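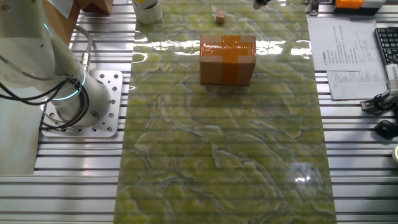 Bo-ram Maeng objected, when an early draft of this section was circulated, that the word "sealed" was doing too much work. A parcel, in her reading, is sealed only when every opening is covered, and a band of tape that runs over the top and down the front says little about the base. The objection was accepted. In what follows we use "banded" for any carton that carries tape on at least one face, and keep "sealed" for cartons whose openings were all checked by hand.

4.2 Taping patterns on small cartons

Figure 3. Small cardboard box with orange packing tape in a cross, on a mat with a green-and-yellow marble pattern. A roll of tape with a yellow label stands at the top edge of the mat.

Small cartons are seldom treated apart from large ones in packing manuals. The Yilma handbook, which served as the starting point for our procedure, recommends a single center band for all sizes and leaves the rest to the packer. Packers at the Drirnano depot did not follow this advice for small goods. In the interviews held in November, most of them described adding a second band at right angles to the first, and several regarded a carton without it as unfinished. The cross pattern in Figure 3 is of this kind, with one band running down the front face and another across the top.

We compared the single band and the cross on 200 cartons of one size, all brown, all wider than they were tall, and all packed with the same paper filling. The cartons were divided evenly between the two patterns. Each was carried by the ordinary delivery route to the Clullisar storeroom and inspected on arrival. Inspectors recorded lifted tape ends, open flaps and crushed corners on a printed form. They were not told that the two patterns were under comparison, although the difference was plain to anyone handling the cartons.

Lifted ends were found on 17 cartons, nearly all of them with the single band. The usual place was the lower end of the band, where it had been pressed down over a short length of cardboard and could be caught by a neighboring carton. Open flaps were rare in both groups. Crushed corners showed no clear relation to the pattern, and we believe they depend mainly on how the cartons were stacked.

Color was considered separately. The depot had used clear tape until the previous year and changed to orange at the request of the receiving staff, who found it hard to see where a clear band ended. Styliani Triantafyllou has argued that this change alone could explain part of the improvement reported by the depot, as a packer who can see a loose end will usually press it down. Our test used orange tape throughout and cannot settle the matter.

The surface on which the carton rests during taping also received comment. On a glossy mat a light carton tends to slide when the tape is drawn across it, and packers hold it with the free hand. On bare cardboard or felt it stays where it is put, but dropped tape ends pick up fibers and no longer stick well. Zavex supplies both kinds of covering, and the depot kept the smooth one for its small goods tables. Reflections from overhead lamps were mentioned as a nuisance by two packers on the evening shift.

The results apply to light cartons with dry contents. Heavier goods, and cartons reused after a first delivery, are taken up in Section 4.3.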